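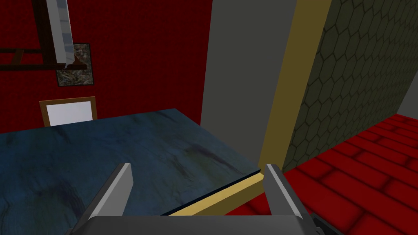 I met the woman behind Pilik, my favourite little pickle stall at the Borketton market, at six in the morning, and she was already on her third coffee (I was on none!). She started with cucumbers from her nan's garden and now fills more than 2,000 jars a year.

"I never measure the dill," she told me. "I grab a handful and hope."

We got onto garlic, her favourite subject, and whether three cloves a jar is too many. 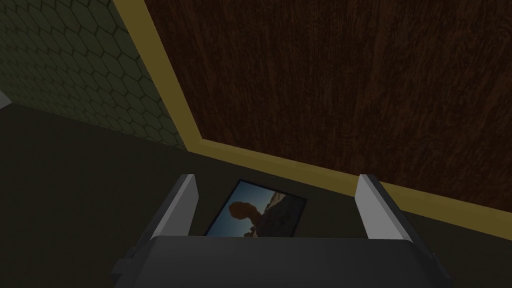

Never too many, according to her sister, who'd put in double and skip the sugar as well. They've argued over it every September for years, and I went home with a jar of each.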